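Ticket: Repeated account lockouts on the Linmont file gateway
Status: Pending
Priority: 2
Opened: 24 October 2023
Assigned to: Erzsébet Dobos

Reported fault
The service account used by the Carkier backup job locks shortly after each nightly run starts. Unlocking it by hand restores access until the next run.

Log
Gateway log shows 8 failed logins in 300 seconds, all from one internal address. Lockout policy allows fewer than that. No attempts from outside the network.

Address traced to the old print server. It was meant to be retired in July but is still powered on and still holds a scheduled task under the same service account, with the previous password saved.

Task disabled. Saved password removed. Account unlocked and its password changed again, as the old server had no disk encryption and its local admin list had not been reviewed.

Session timeout on the gateway was found set to 600 seconds. Left as is.

Firewall rule added to block the print server from the gateway. Rule tested from the server console: connection refused.

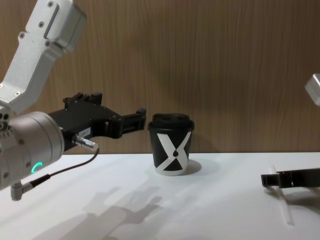

Ngọc Lưu replied that the same account is also listed on the Orbán test host, and asked for that login to be checked before the ticket is closed.

Checked. Entry present, last used before the password change. Removed. Awaiting the result of tonight's backup run.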